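Pre-session check, hand-held grippers, tray table. Done Sunday, before the first demo of the afternoon.

I've gone through the usual sheet and added my comments under each item, because ticks on their own didn't help anyone last time (me included – I couldn't remember what half of them meant). If you're taking over the Tenville bench after me, please read the ones marked **watch**.

## 1. Grippers

- [x] **Foam pads stuck down, both fingers.** No lifting when I pushed at the corners with a thumbnail. Edges are getting a bit fluffy. **Watch.**
- [x] **Finger screws tight.** All good on both tools. I used the small driver from the Cladero kit, and it's back in its slot for once!
- [x] **Bushings clean.** Wiped round the brass rings with a dry cloth. Please don't oil them, it gets onto the foam and then onto the crockery.
- [x] **Fingers open and close freely.** Squeezed each one 27 times, as the sheet asks. A bit dull, but I'd rather find a sticky one now than halfway through a demo.
- [ ] **Handle grip comfortable for both hands.** Left this one open. The left handle still rubs at the base of my thumb after a long run, so I've asked for some softer tape.

## 2. Table and props

- [x] Table doesn't rock.
- [x] Tray rim smooth, no splinters. I ran a finger all the way round it.
- [x] Crockery free of chips. I had to swap one bowl out, it had a nick you could feel. Chipped ones go in the Abubakar crate under the sink, and please wrap them first.
- [x] Tabletop wiped and dried. Damp patches make the plates slide about when you nudge them, and the robot ends up learning our slips along with everything else.
- [x] Starting spots agreed before anyone picks up a tool. We do tray on the left and plate on the right, so that's what I checked against. 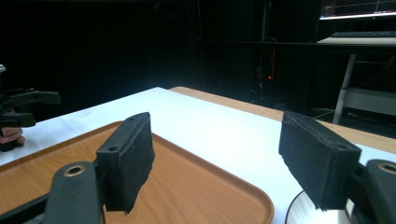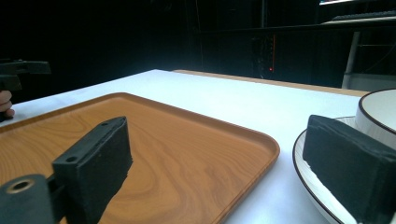 *Both views: tray to the left, plate to the right, pads apart.*

## 3. Person doing the demo

- [x] **Sleeves up, no rings, no lanyard.** I caught my own cuff in a finger linkage back in March and still feel silly about it.
- [x] **Knows the stop word.** We use "park". Say it, open both grippers, hands back to your sides. I had everyone say it out loud, which felt a bit like school, but fine.
- [x] **Slow hands.** The big one for me! If you whip the gripper across the table the tracking drops out, and you're also far more likely to clip a bowl and send it over the edge. Go at the speed you'd carry a full cup of tea.
- [x] **Two tools, one person.** Don't pass a gripper to somebody else mid-take. End the take, hand it over, start again.
- [ ] **Breaks.** Sheet says one every 2 takes for new people. We ran over that last time, so I'm leaving the box empty until I see us stick to it.

## 4. Cables and the desk end

- [x] Leads under the desk clear of feet. I tucked one loop further back. **Watch** – it creeps out when people shuffle their chairs.
- [x] Nothing to drink on the keyboard desk.
- [x] Sunix logger writing to the right folder. Last good take was 578, so carry on from there. Don't reuse 246, which I've binned as the plate got dropped and the file was useless anyway.
- [x] Disk space fine for up to 27 more takes at full length.

## 5. Still to sort

- Softer tape for the left handle.
- A spare set of foam pads kept at the bench. Walking to the store room each time is a pain.
- A line on the sheet for checking the bowls. At the moment it just says "props ok", and I'd like it to say chips and cracks.

Result: **OK to run**, with the two open boxes noted. Re-check the pads and the cable loop at the halfway break, and initial next to the item if you change anything.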